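Handout 3: Working Rules for Object Handling in Home Settings
Rullum short course, revised 6/20/26

Scope. These rules cover tabletop pick-and-place recorded with hand-held grippers in lived-in rooms. They don't replace the risk assessment in Handout 2, and they don't cover mobile bases. Where a site has stricter rules, follow the site.

1. Terms
Item: any loose object the gripper is meant to move.
Work surface: the area inside which items may be placed.
Episode: one continuous recording, from first motion to release of the last item.
Reset: returning items to a new starting layout between episodes.

2. Work surface
The surface must be stable under a light push. A cloth is allowed, patterned or plain, provided it is noted in the session sheet. Folds high enough to catch a fingertip are smoothed before the first episode. Do not clear the room around the surface. Background clutter stays unless it blocks the operator's feet or the cable path.

3. Items
Empty bottles and cups are the default set for this unit. Glass is excluded. Caps and labels may be present or absent, but must not change during a session. Containers lying on their sides are a separate condition from standing containers and get their own code in the sheet (Visia form, field 17). 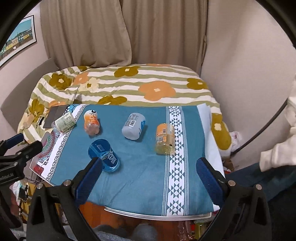

Spacing matters more for lying items. A bottle on its side can roll when its neighbor is touched, and a roll that ends off the surface voids the episode. Leave room for both fingers to close on the chosen item without contact elsewhere. Vary the heading of each item at every reset -- operators tend to fall into parallel rows after a few dozen repeats.

4. Gripper checks
Before each session: pads seated, pins flush, screws tight, full open and close without rubbing. Repeat the check after any drop, however short. Pads with visible cuts are replaced in pairs. The session limit is 400 cycles per pad pair.

5. Privacy
Get written consent from the household. Mail, screens and family photos are moved or covered. See Buritz, section 204, for the consent wording.

6. Records
One sheet per session. Voided episodes are kept and marked, with the cause given in a few words. The Paul archive takes uploads until December; after that, use the course server.

Reading for next time: Handout 4, sections 1 and 2.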